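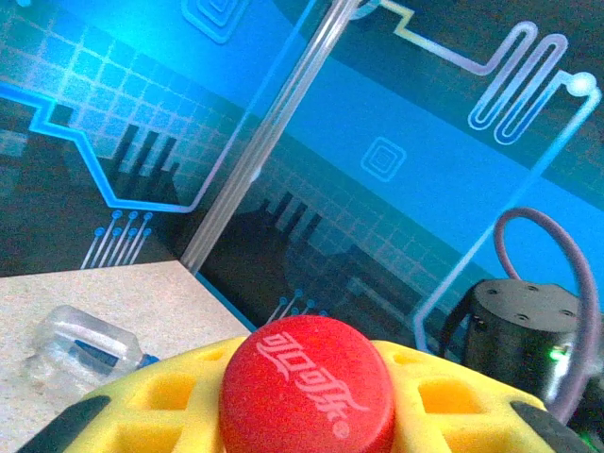
A red bottle cap on the yellow pad, between two black gripper fingertips. A clear plastic bottle lies on the table.

The bottle cap is a good test of our big promises

By Nandini Rai
29 July 2025

My mother is 73 years old and she opens a bottle with a kitchen towel. She puts the towel over the cap, presses, turns, and complains a little. The whole work takes her perhaps nine seconds. I think about her every time I read that the home robot is almost ready.

I worked for many years in Drokholm, in the packing hall of Menon, where we filled and closed bottles. The closing machine there was very fast. One morning I wrote down 2,121 bottles before the first coffee break. So when people tell me that machines cannot handle a cap, I must disagree. They have handled caps since before I was hired.

But that machine knew only one bottle. When the company changed to a shorter neck, two mechanics needed the whole afternoon to adjust it. A kitchen has a different bottle every day, and it does not stand in a line. It lies on its side, or it rolls behind the bread.

For this reason I find the small trials more interesting than the big shows. A cap is light and round. It must be held strongly enough that it does not fall, and the bottle must also be held, by something. A pad with open cells, like the yellow one in the picture, seems to me a sensible idea, and I would like to see more money go to such parts and less to faces that smile.

My former colleague Radow says I am too patient. He has seen the demonstration hall at Trakmont and he believes that in a few years we will all have a helper at the sink. I asked him if it also wiped the table after. He did not remember.

My opinion is this: on the shop floor, yes, already, if the work stays the same. At home, not yet. I would ask every company to show us the tenth try as well as the first, with a bottle which the visitor brought in her own bag. My mother has offered to bring hers. She will keep the towel until then.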